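In Praise of the Overstocked Closet

My mother kept a hall closet that you could not open without something falling on your foot. It held light bulbs, birthday candles, three kinds of tape, a hot water bottle, and enough canned peaches to see a family of five through a hard winter we never had. I made fun of that closet for years, and now that I am older than she was then I have one just like it, and I would like to say a few kind words on its behalf.

The fashion these days runs the other way, as you know if you have been anywhere near a bookstore. We are told to own less and keep the shelves bare, and to trust that whatever we need can be at the door by Tuesday. I have friends who live like this and their homes are lovely. I always come away feeling calm, and also a little worried for them, because I once asked for a Band-Aid in one of those lovely homes and was handed a paper towel.

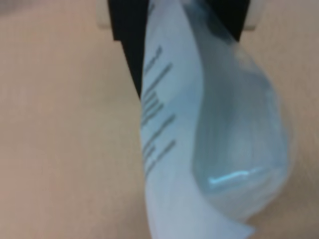
When we lived out past Lerier, the nearest store with anything in it was 12 miles off, and the road was no good after a heavy rain. You learned to think a week ahead. You bought the second bag of flour while the first was still half full, and you knew which neighbor had a spare fan belt and which one had yeast. I don't want to make it sound nicer than it was (we also had mice), but there was a kind of ease in it that I have missed ever since we moved to town. A storm would come through and we would just stay home and play cards.

People tell me that keeping things on hand is a form of worry, and I suppose it can be. I had an uncle who went too far and could not park in his own garage. But I think most of us who keep a full closet are worrying less than everybody else, having done our worrying once, in September, with a list, and then put it away behind the vacuum cleaner.
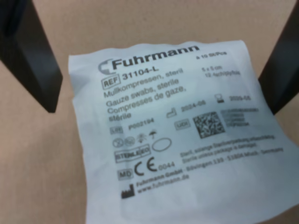

The medicine shelf is where I feel most strongly about all this. Mine used to be a shoebox with a crusty tube of ointment in it and a thermometer that may or may not have worked, and it stayed that way until my husband sliced his thumb open on a can lid one evening and I ended up wrapping it in a dish towel with roosters on it. After that I went to the drugstore and bought the dull things, tape and scissors and a good supply of gauze swabs done up in sterile pouches, the white kind with the contents just showing through. They crinkle when you move them and they take up hardly any room. I have given away more of them than I have used, mostly to parents of small boys, and I count that as money well spent.

Giving it away is the part the bare-shelf books leave out. A full closet belongs a little bit to the whole street. When the power went out on our side of Nartey two winters ago, we had candles going in four houses that had all come out of my hallway, and one of those houses sent back a pot of soup that I still think about.

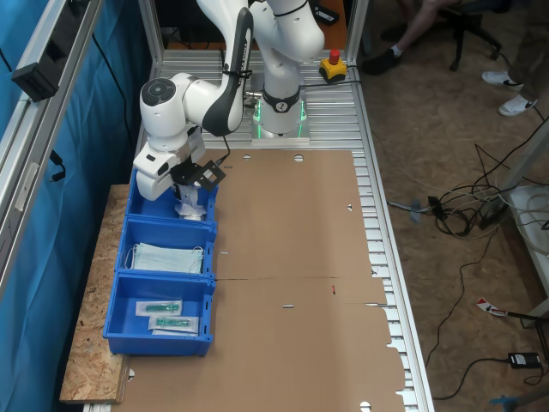
Now, I will grant you that it costs something. Things expire, and you have to go through them, and it is a dreary job that I put off every year. Shelf space costs money too, and I know plenty of young people renting one room who would laugh at me, and they'd be right to. If all you have is a windowsill, then keep a flashlight and some soup on the windowsill and call it good. 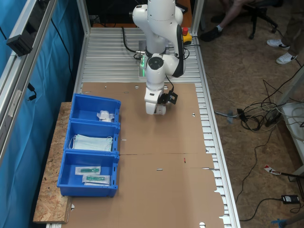
What I would ask is only that we stop treating the extra as a failing. My daughter apologized to me last month for the state of her pantry, and I looked in and saw rice, beans, matches, and two jars of peaches, and I was so pleased I had to go and sit down. She thought I was going to tell her to clean it out. I asked her if she had batteries.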